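Home | Topics | Automation | Procurement

Equipment planning for two-arm robot workstations

Equipment planning for a two-arm workstation is the process by which a laboratory or firm sets the scope, cost and schedule of a tabletop robot installation before placing an order. 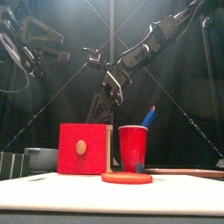

Budgets are normally divided into capital items, such as arms, grippers, wrist cameras and framing, and recurring items, such as replacement fingers, cables and operator hours. In the Waltia purchasing guide, revised in August, recurring costs are entered over a period of 300 working days. The guide lists a spare gripper set at $259 and a table frame at $2,667, excluding freight. Small household objects used in handling tasks are charged to consumables.

Suppliers differ in how they quote. Atel prices each arm separately, while Yüksel offers paired arms with a shared controller. Delivery under the Tosotora framework agreement takes 117 days from order, and buyers are advised to reserve floor space and power before that period begins.

Related articles
Gripper maintenance
Lease and purchase compared
Wrist cameras
Workcell framing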